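CLUB NEWS: OUR SEASON ON THE COURTS AT PLELER

The Hemar Cup is finished, and I want to write down some things before they go out of my head. I was asked to keep the report short, so I will leave out most of the first round, which was played in wind and gave us many long games and many balls in the car park.

We had two courts for the whole draw. Last year we had four, but the other ones are still waiting for their new surface, and the company has moved the date again. For this reason the women's matches began at 7 in the morning and the last men's match finished under lights. I thank all players who accepted these hours without complaint, and also those who complained politely.

The women's final was won by Wumpini Lamptey, 4-6, 7-5, 6-3. She lost the first set by playing too close to the baseline against a heavy topspin forehand, and her backhand was always late. In the second set she stepped back one metre and began to use the slice. At 5-5 she saved three break points, two of them with a second serve to the body, which is a brave choice when your arm is tired. After that the match changed its colour. Her opponent started to go for the lines too early and made four double faults in the third set.

It is her first title with us. She came to tennis from badminton only six years ago, and you can still see it in her wrist when she plays the overhead. Our coach tried for one winter to correct this and then he stopped. 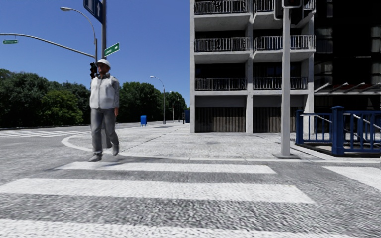
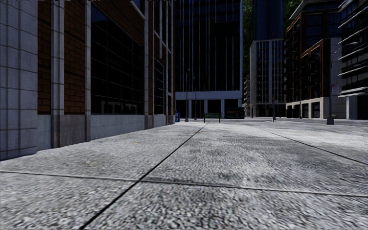
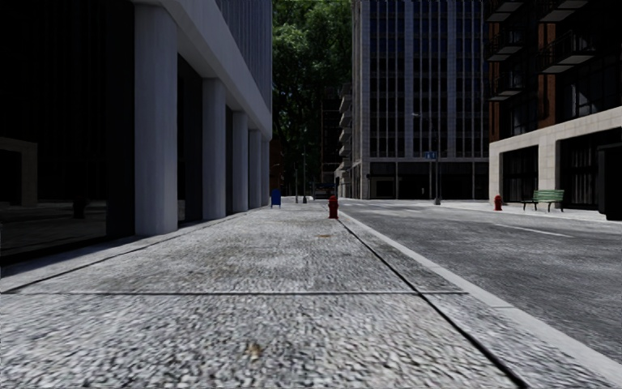 The men's final was less close, 6-2, 6-4, and I think even the winner was a little disappointed by it. Verschueren served very well, but the other side of the net had played nearly three hours in the semifinal the evening before, and it showed in his legs from the third game. Next season we will try to put a free evening between the semifinals and the final. This is difficult with the present number of courts, so please be patient with us.

In the doubles we had a surprise. The father and daughter team of Lalletti entered the mixed draw on the last possible day and went to the final without losing a set. They lost there in a match tie-break, 10-8, after being ahead 8-5. A short argument happened about a ball on the far sideline. The rule in our matches without an umpire is simple: each side calls the balls on its own side of the net, and if you are not sure, the ball is good. I ask everybody to read again the sheet which hangs beside the change rooms.

Some practical matters now. We sold 170 tickets for the finals evening, a new record for the club, and the bar and the cake table brought in $2,024 together. From this sum $1,000 goes to the junior program, for smaller racquets and for the low nets, because the old ones have holes that a ball can pass through. The rest stays in the account for the lights. One lamp on court 2 is still flickering, and the electrician comes again in November.

The winter ladder opens as soon as the booking page is repaired. You may challenge a player up to three places above you, and the challenged player has two weeks to offer a time. If no time is offered, the places are exchanged. Last winter there were some misunderstandings about injured players, so I repeat it: if you are injured, write to me, and your name is frozen on the ladder until you write again. A telephone message to your opponent is not enough.

Please also bring back the ball baskets to the shed after practice and close the lid of the ball machine. Rain came into it twice this summer and the repair was not cheap.

Lost property: one grey sweater, a child's left shoe, a water bottle without its cap and a set of keys with a green ribbon. They are in the box behind the bar until the end of the month.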